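From: Agata Carbone
To: workshop list
Date: 16 January 2019
Subject: Re: Dell towers, stripping order and what to keep

Kalliopi Berisha wrote:

> I have done two of the Dell towers from the Tivmont lot and I am
> not sure I am going about it the right way. I took the power
> supply out first on both and then had to fight with the drive
> cables afterwards. Also, do we keep the blue plastic brackets or
> do they go in mixed plastics? Noemi says keep, Tiziana says bin.
> And what do we do with the SATA leads?
>
> Kalliopi

Hello Kalliopi, and all,

Keep the blue brackets. Tiziana is right that we used to bin them, but that was before December, when Sosar asked for complete machines and we had drives with nothing to mount them in. There is a crate for them on the second shelf, next to the fans. If a clip has snapped off, then yes, mixed plastics.

On the order, I would leave the power supply until near the end. Lay the tower on its side, panel off, and start with the drives and their brackets. Unplug the data lead and the power lead from the drive before you pull on anything. Once the drives are gone you have a lot more room for your hands, and the loose cables can be folded back over the edge of the case.
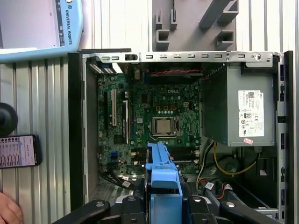

Dell tower on its side with the panel off, blue drive bracket at the bottom, power supply on the right.

After the drives, take out any cards, then the memory. Both go in antistatic bags, and please write the case number on the bag. Pierina found 3 bags on Monday with nothing on them at all and had to test the lot again.

Next the power connectors to the board. Press the catch and pull on the plug, never on the wires. Then undo the screws at the back and the power supply should come free. Leave the label on it — Amato want to read the rating themselves and they send back any that have been peeled.

Leave the processor in its socket unless the board is marked for scrap. We have had bent pins from people being too keen, me included.

SATA leads: keep them if the plugs are sound. Coil them loosely and put them in the drawer marked Data. We have 49 in there now, which is enough for the Udon order but not for much after that. Power leads that are fixed to the supply stay with it, tied up with one of the paper ties.

Screws go in the tin. Drive screws and case screws are not the same, so please use both halves of the tin.

Noemi, could you bring the small magnetic screwdriver back on your next shift? The long one is no use for the cards.

One more thing. The weighing sheet for last year comes to 3,757 kg, and I think one pallet has been put down twice. If anybody still has their own notes for December, send them to me and not to the whole list.

Agata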